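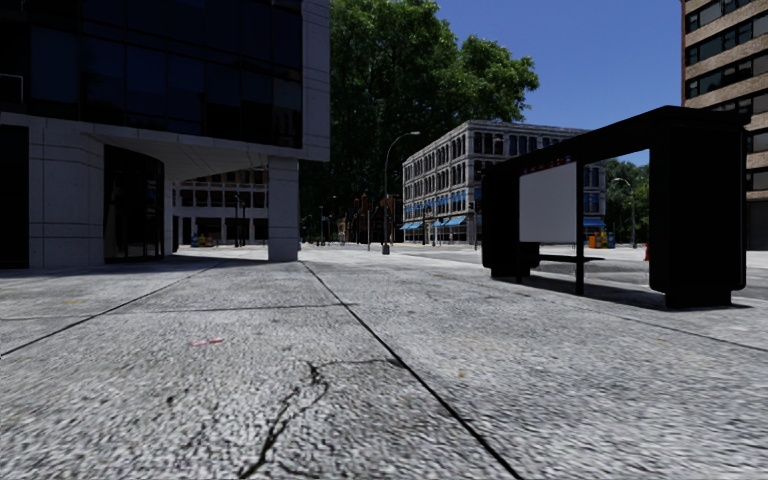
Caveck Boards > Hair Talk > Braids & Twists > Clean parts on your own head
4 min read

marlowbraids
Parting is the thing that finally clicked for me this month and I'm so excited I had to start a thread! I've been doing my own cornrows for 4 years and the braiding was fine, but my parts always wandered. You know the thin dark seams between those big concrete slabs, nice and straight from one end to the other? That's what I wanted. The branching crack snaking down through the slab at the bottom was what I got, every time, especially behind my ears. Then I took the evening class in Stockdale with Ese Nwankwo, and she had us spend the whole first session on parts. No braiding at all! She made us put the comb tip down at the front hairline and pull it back in one stroke with the elbow moving, so the wrist stays still. I went home and did ten rows, straight back, and I keep taking my scarf off to look at them.

tansycoil
Yay!! I love this. What comb are you using? I have the Plideck metal tail and it feels a bit pointy on my scalp.

marlowbraids
Same one, and yes it's pointy. I tilt it so the side of the tip touches and hardly any pressure goes on the skin. If you're tender-headed a plastic tail works great too, you just go a bit slower.

oldschool_dee
Glad it worked for you but I don't agree with the one stroke thing for beginners. I was taught in short sections. An inch, clip it, check it in the mirror, another inch. One long stroke on your own head when you can't see the back is asking for a do-over. I've braided on and off for 20 years and I still go in short sections behind the crown.

marlowbraids
Fair! I should say I redid two of mine before they came out right. But I found that when I stopped every inch, each little piece had its own angle, and by the nape I was way off. With the long stroke it's one mistake, so you just comb it out and go again. 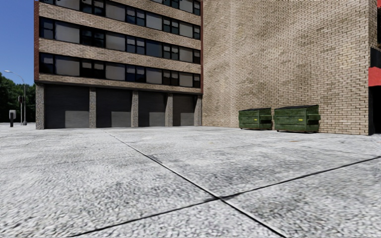 The other part that helped was product, and I nearly forgot to mention it. A little gel on the comb tip before you start and the line stays open by itself. I was putting gel on after, which just glued the strays across the part.

kezzie_p
Gel on the comb!! Trying this tonight.

oldschool_dee
Ok the gel tip I will sign up for. Don't overdo it though, it flakes.

rootsandrows
Does any of this work on freshly washed hair, or do you blow it out first? Mine is 4C and shrinks up while I'm still hunting for the clips. I asked at the Amcombe salon and they said stretched hair only.

marlowbraids
I stretch mine first — banded overnight, no heat, and then it's long enough to hold down flat by morning. Ese parts on damp hair too but her hands are a lot faster than mine.

tansycoil
I do it damp with leave-in, working on one quarter of my head at a time with the rest clipped away. So not stretched only! It takes me almost 100 minutes just for the parts, but I put music on and it's a nice evening.

oldschool_dee
Tansy that's a long time to have your arms up. Sit at a table and rest your elbows on it.

tansycoil
Dee, where were you last year, my shoulders would like a word.

kezzie_p
Back to report! Gel on the comb is so good. I did four rows on the left, two long strokes and two Dee's way. The long ones are straighter at the front, but Dee's are better at the back. Mixing them from now on.

oldschool_dee
I'll take the back of the head, thank you.

marlowbraids
Ha, deal. Kezzie I'm going to try it mixed on my next set! I want to do a zigzag part down the middle too, so if anyone has done one on themselves, please tell me where you start.

rootsandrows
Start at the forehead and keep the zigs small. Mine were huge and the braids next to them came out all different sizes.

Last updated in March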